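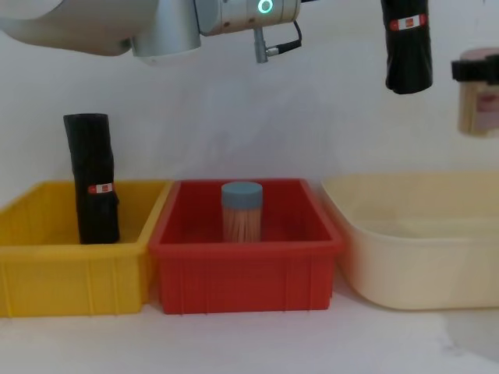 The Darkarham Household Goods Sorting Center received visitors on 10/18/25, and this report sets down what our delegation from the Gemitz Residents' Association saw and was told there. The center takes in small unopened household items from shops that are closing or changing their stock, sorts them, and sends them out to people who are setting up a first home. Most of what passes through is of the plain kind that every home needs and few people think to donate. On a white table along one wall stood three containers side by side, the one on the left a bright yellow bin with a ribbed front, and in it a black roll much like a roll of trash bags had been placed upright. Goods of this kind make up a large part of the center's work, and the greater part of our morning was given over to them.

We were met at the door by Delali Asante, who manages the intake floor and who led the tour. The building was formerly the McGrath print works, and the loading doors on the north side are still in use. Visitors should note that the entrance for the public is on Sarnine Street and is not well marked. Two members of our party walked the full length of the building before finding it.

The tour began at intake. Cartons are opened, and the contents are checked for damage and for missing labels. Anything that has leaked is set aside at once. Items then go to the sorting tables, where the rule is one kind of item to one container. Ms. Asante explained that the center once sorted by room of the house, with separate containers for kitchen, bathroom and laundry. This was given up in June. Trash bags, for instance, belong in every room, and staff were putting them in whichever container was nearest. Packing errors fell after the change, although she was careful to say that the center had also hired more people in the same period.

Long, narrow goods are stored standing up where the container allows it. Rolls take less room this way and can be lifted out without disturbing what lies next to them. Small wooden goods, such as toothpicks and craft sticks, are kept in their jars with the lids on and are never poured together, even when the jars are partly empty on arrival. Our members asked whether this wasted space. The answer was that it does, and that the center accepts it -- loose sticks are hard to keep clean and harder to count.

From sorting we went on to the packing room. A standard home box holds 74 items and is packed from a printed list taped inside the lid. The heavy goods go in first. The center sent out 94 boxes in the month before our visit, most of them to addresses within the county, and each box is checked against its list by a second person before it is sealed. We were permitted to pack one box ourselves under supervision. It took our group considerably longer than the staff allow, chiefly over the placing of two bottles of dish soap.

Questions were taken over coffee in the old paper store. The delegation raised the matter of delivery to upper floors, which at present is left to the driver, and Ms. Asante agreed to send us the written guidance on this point. She also asked that donors in Gemitz hold back glassware until the new shelving is in place.

The Association thanks the center for its time. Members who wish to join the next visit should leave their names at the office; places are limited to three per household.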